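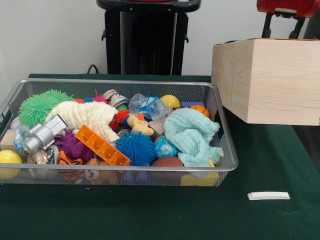
The toy basket, full, with the pine box behind it on the right.

Sunday, March 12, 2023

Rain all morning so I did the toys. I've been putting it off since November, when Hema brought the last lot round after her two had outgrown them, and they have sat in bags under the stairs ever since. Now they are in the wire basket and the basket is on the green felt, and I can get to the vacuum cleaner again.

I had meant to use the pine box for the whole lot. Tumaini said no, a child can't see into a wooden box and will tip it over to find out what's at the bottom. She's had three of her own through that stage so I took her word for it. With the mesh you can at least see a bit of what's low down. The box can have the jigsaws and the books, once I've been through the jigsaws. Krishnamoorthy offered to do them and I may let him.

The soft things were the slow part. Anything that could go in the machine went in on Friday and was dry by last night, apart from the cream crinkly one, which I did by hand in the bathroom sink and hung over the bath. It has gone across the top of the heap because it won't fold. I don't know what it is meant to be. Hema says her youngest slept with it for a year and never gave it a name.

The green spiky ball picks up every hair in the house. I rinsed it under the tap twice and it will need it again by Easter. The baseball was Mārtiņš's, he left it here when they moved to the flat and told me on the phone he doesn't want it back. It's hard, so I'm in two minds about it with a window that close. It has gone down the left-hand side for now, under the green one. The yellow ball can stay whatever happens.

Then there's the silver thing. I thought it was a robot and Thirumalai thought it was a camera. He turned it over for a good five minutes looking for a battery cover and then put it back and went to see about lunch. I've left it lying on top so that somebody under the age of six can tell us.

Put the wooden block in as well, though I'd like to know where the rest of the set went. There was a whole bag of them at one time. I looked behind the sofa and in the bottom of the wardrobe and found a glove and a birthday card from 1984, to Thirumalai from his aunt, still in its envelope. He read it standing up in the hall and put it in his shirt pocket.

Threw out: a drum with a split skin, a plastic telephone with no receiver, most of a tea set. Kept the clear round tub, which is a good tub and will do for crayons if the basket gets too full. It's too full now, to be fair – you can't take one thing out without another coming with it.

Lunch was the dal from yesterday and the last of the bread. Hema rang at 2 to say they'll come next Saturday instead of this coming Wednesday, as the little one has a cough. That gives me time to wash the felt, or at least go over it with the sticky roller. It shows everything.

Still to do: jigsaws, books into the pine box, ask Tumaini if she wants her carrier bags back. Ring Mārtiņš about the spare key. Rain stopped at four and I walked down to the post box and back.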